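4. Screening Incoming Claims

Use this section when Levley is installed and at least one regional news feed is connected. Levley collects public statements about foreign interference, groups repeated claims, and shows where each claim first ran.

1. Open Sources and select the feeds for your region. A new account can hold up to 128 feeds.
2. Set the match level to 20. Lower values group statements that share only a name or a place.
3. Under Languages, turn on the original language as well as English. Translated statements often lose the speaker's title.
4. Select Run. The first pass takes longer than later ones.

Note: Reprints are listed under the earliest outlet found — check that outlet by hand before you quote it.

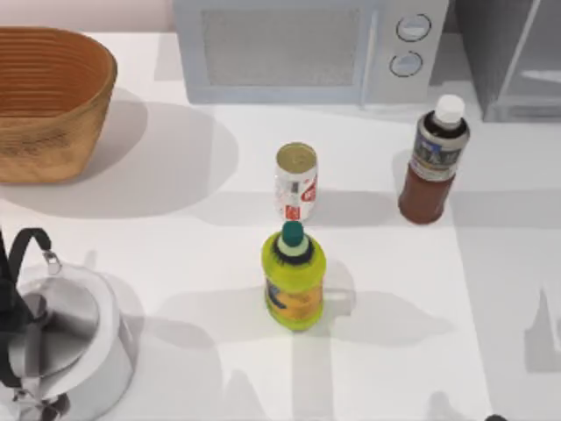
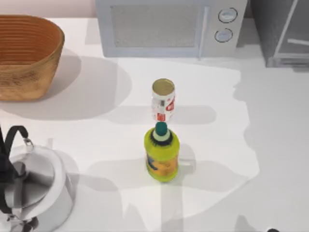 Can two editors work on the same claim group?
The first editor to open a group holds it until it is saved or closed. A second editor can read the group and add comments, but cannot change its rating.

5. Open a group and read the full statement. Do not rate from the headline.
6. Enter the speaker's office as it stood on the day of the statement.
7. Choose a rating. "Unconfirmed" needs no second reader. All other ratings need one.
8. Select Send to Review.

Caution: Merging groups cannot be undone. Export both groups first.

If a feed stops updating, Levley tries it 3 times and then shows code 263. Check the feed address, save it again, and restart the feed from the Sources page. Groups already built from that feed stay in place and keep their ratings.

Rating labels are set by the account owner under Settings > Labels.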